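Ticket 30: Hand-held gripper, pads slip on thin round stock
Project: Zusmont gripper, home build
Status: open
Opened: 2025-06-09

1. Symptom
Wide handles are a joy with the new blue pads. Chopsticks are another story — they roll as soon as I tilt my wrist. Same thing on 3 print runs.

2. Tried so far
Swapped the Trorkix spring for the softer Jirau one. Better feel, same roll. Sanded the pads with 400 grit, which made it worse, so I printed a fresh pair.

3. Kitchen table check
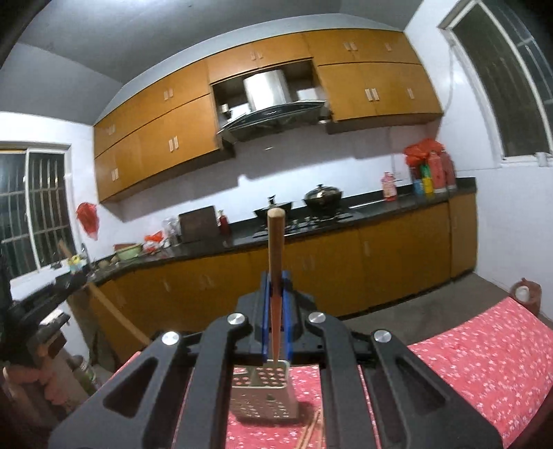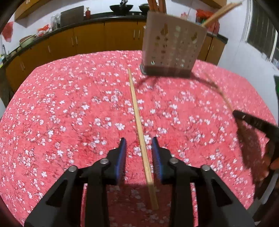
Turner handle between the pads in the first, fingers open over a chopstick in the second.

4. Next
Cut a shallow V groove down each pad and retest at 7 mm stock. I love how close this is! If anyone has the Ghaffari pad file with the groove already in it, please attach it to this ticket.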